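Sowah, month seven: towels

When I started building Sowah I told people it would be folding my laundry by January. I didn't say which January, and I'm now very glad of that.

For anyone who has wandered in from a search for something useful: Sowah is a two-armed thing I'm building, mostly in my spare room and partly on a bench at the Sutdale shared workshop, where they have a pillar drill and I do not. It has arms, it has a pair of grippers I've redesigned 3 times, and it has a firm opinion that every towel in the world is the same towel lying in the same place. Getting rid of that opinion is what this month has been about.

The trouble is that a towel hasn't really got a shape. A mug is a mug whichever way up you put it. Pick a towel up by one corner and you have a sort of sad stalactite, pick it up by two and you have a curtain, and drop it and you have something that has never existed before and never will again. My early code looked for corners. It found them in creases, in shadows and, on one memorable evening, in my sleeve.

So I've gone over to the approach everyone told me to use in the first place, which is to show it a great many examples of human hands doing the job properly and let it work out the rest. The hands are the cheap part. The dull part is doing the same small thing again and again: get hold of the top edge, find both corners, let the cloth hang, put it down, start over.

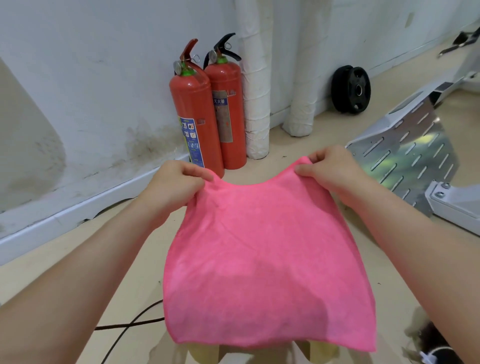 Two corners is the pose I care about most. Once Sowah has a towel by both top corners the fold itself is close to being a solved problem, even for me. Arms forward, lower, let go, go and put the kettle on. Everything horrible happens before that, in the stretch between "there is a heap" and "there is a rectangle". I had set aside a weekend for that stretch.

The total so far stands at 3968 clips, each one trimmed and labelled by me in the evenings with the radio on. The labels began as a tidy scheme with sensible names. By the second week I'd added "sort of corner", and there is now a category called "no". I use "no" quite a lot.

I ought to say a word about Selar, which is the bit of software that sits between the labelled clips and the arms. I wrote it in a hurry and named it in a bigger one. Its job is to say where the two fingers of the gripper should close, and it used to be very keen on the middle of the cloth. Grab a towel by the middle and it bunches, and then you've got to hunt along the folds for an edge with the other hand, all without letting go of the first bit.

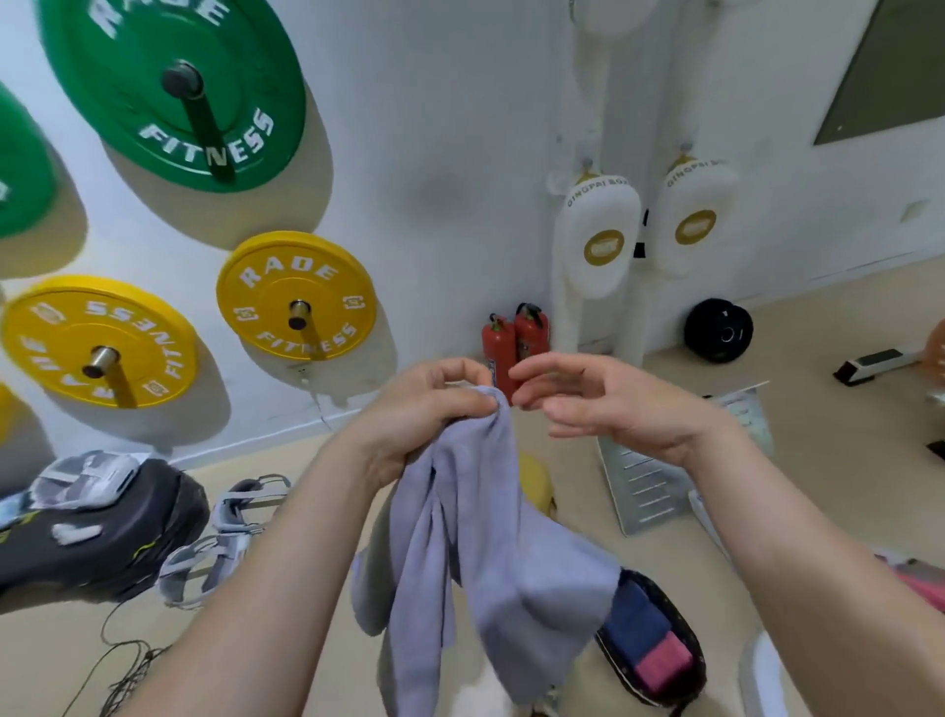 People do this without thinking. You run a finger and thumb down a fold until it stops being a fold and starts being a hem, and I've been doing it since I was old enough to be given chores. Try writing it down as instructions, though. I got as far as "feel for the thick bit" and then remembered that Sowah can't feel anything, as I'd left out the fingertip sensors to save money.

They're going in now. The old gripper, which was called Korko and looked like a pair of salad servers, has been retired to the shelf. The new one has 2 soft pads with a pressure strip behind each, and the wiring comes back through the wrist instead of flapping about outside where the elbow could eat it. The elbow has eaten three cables – I still haven't forgiven it for the long one.

Next on the list is a slower closing speed, better strain relief, and flannels. I'm told flannels are easier. I was told that about towels as well, by someone who had only ever done socks.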